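Saturday at the Galtdale open lab
01/05/2021

I'd been promising myself a trip out to Galtdale ever since Dwayne Tran told me his group was picking up gears with a policy trained on human demonstrations, and I finally got there this weekend.
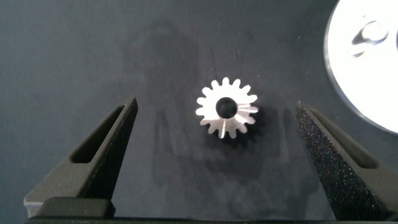 Dwayne met me at the door with a coffee and took me straight to the bench, which suited me fine (I'd skipped the welcome talk). The question they've been chewing on is pretty simple: if you're teaching a robot to grab small shiny metal parts, do you need piles of demonstrations, or do you need better ones? Their full set has 1,833 of them, all done by hand over one long winter. Darnell Dunleavy did most of the driving and says he still dreams about spur gears!

Then Darnell went back and kept only the demos where the operator stopped, lined up the fingers and closed once, no second tries. They retrained on that smaller set and ran both versions for 60 grasps each. The full set missed 17 times. The trimmed one missed 12. I thought that sounded great, and Dwayne made a face and said he'd like to see it on a second bench before he believes it. Fair enough.

What they both blame for the leftover misses is glare. Bright metal on a dark mat can blow out to nearly white in the wrist view, and the teeth get hard to read. Darnell wants to try softer lights next, Dwayne wants to mess with the exposure during training, and they were still going back and forth about it when I wandered off to find lunch.

Parking is behind the Durnivside building, and the sandwiches were gone by one.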